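Sastberg Says Most "Archival" Frame Claims Don't Mean Much, and Changes Its Own Labels

Regional framing supplier drops the word from 64 products and asks shoppers to read the back of the box

July 22, 2020 – Sastberg, a supplier of ready-made picture frames and mats to independent shops, said today that it will stop using the word "archival" on its packaging starting in October. The change covers 64 products, including every frame in the Dravance line and the lower-priced Pisska line.

The company is not announcing a new frame. It isn't announcing a better frame, either. The frames going out in October will be the same ones that are on shelves now, at the same prices, with less printed on them.

"We put that word on a lot of boxes," said Oda Eklund, head of product at Sastberg. "When I asked what we meant by it, I got four answers from four people, and one of them was that it looked good in the corner. I don't think our customers should have to pay extra for that."

Words such as "archival," "museum style" and "conservation grade" show up on frames at nearly every price. Some of those frames are made with care and with suitable materials. Others have a cardboard backing that will yellow, pressed right up against the picture. A shopper standing in the aisle has no good way to tell which is which, and the label doesn't help much.

Sastberg reviewed its own range this spring and was not pleased with what it found. Two frames sold as archival had mats that were acid-free on the surface and plain wood pulp at the core. Another carried a claim of fade protection that the company could trace only to a supplier's sales sheet. Sastberg asked for the test behind it and is still waiting.

New labels will list what is in the box: the glazing material, the mat material all the way through, the backing board and the type of hanger. Where Sastberg does not know something, the label will say "not tested." Eklund expects that line to appear more often than the sales staff would like. 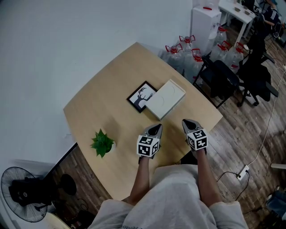
A black picture frame next to a white box on a table.

The company is also taking a second look at some of the advice that has been printed on its inserts for years. Several lines are being removed.

One of them told customers that glass with a UV coating would "keep photos bright for life." Coated glass can slow fading. It can't stop it, and a print hung across from a sunny window will lose color whatever is in front of it. The new insert says to hang the picture somewhere else, or to make a copy and hang that.

Another told customers to change their mats every 10 years. Sastberg could find no basis for the number. "My guess is that somebody wanted to sell mats," Eklund said. The new insert suggests looking at the cut edge of the mat now and then, and replacing it if it has turned brown.

A third line claimed that any frame could be hung with a single nail. That may be fine for a small frame with a snapshot in it. For a large, heavy frame the company now recommends two hooks rated for the weight, set into something more solid than drywall alone.

Sastberg is aware that a company giving up a marketing word can be a kind of marketing too. For that reason it is not attaching a seal, a badge or a pledge to the change. It will not say that its frames are more honest than anyone else's. It has looked only at its own.

For most family pictures, the company adds, an ordinary frame is good enough. A school portrait that can be printed again does not need special materials. The things worth spending money on are the ones that can't be replaced – an old wedding print with no negative, a letter, a drawing – and for those Sastberg suggests talking to a local framer and asking plain questions about each layer.

Goicoechea, a frame shop that has carried Sastberg products since the Dravance line began, will be the first store to receive the new labels. An initial run of 3000 boxes is planned. Frames already in stores will not be recalled or relabeled, but customers who bought one marked "archival" can write to the company with the product name and get a list of the materials used, as far as Sastberg has been able to confirm them.

About Sastberg
Sastberg supplies ready-made frames, mats and hanging hardware to independent retailers. Its product lines are Dravance and Pisska.

Media contact
Oda Eklund, Head of Product, Sastberg
Samples of the new label are available on request.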